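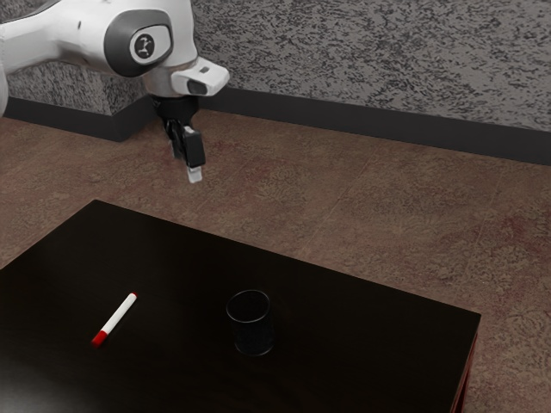 Marker and cup, our first practice task in the Plimside simulator.

Review: Plimside classroom edition
Posted 3 Apr 2019 by Shiela Tagle

I coach an after-school robotics club, and we've been living in Plimside since October. I love it! It's a simulator where kids program an arm with a two-finger gripper, and the club runs it on the same tired laptops we use for everything else.

The marker and cup task is where everybody starts. You get a dark table, a white marker with a red cap, a black cup, and the job is to put the one in the other. Sounds easy (ha). The marker lies at a slant, so the kids have to work out the wrist angle before they even think about closing the fingers, and then there's the whole business of tipping it upright over the rim. Capucine Lecomte and Lovely Samonte spent three meetings on it and kept a log of every run, all 1,351 of them, most of them started by a script they wrote themselves. I was so proud of that script.

What I like best is the reset. One key and everything goes back to where it was, so a bad idea costs you a few seconds and you try the next one. The arm looks great too, all smooth white shell, and the speckled wall and brown carpet make it feel like a real room somewhere.

Gripes? A black cup on a nearly black table is hard to see on our old projector, and I'd love a color picker. The manual skips right over saving camera views. Audrey-Anne Zacharias finally found it on page 50, under printing.

We have 7 students on one classroom license and it's been plenty. Next up is the stacking task, which Lovely has already started at home.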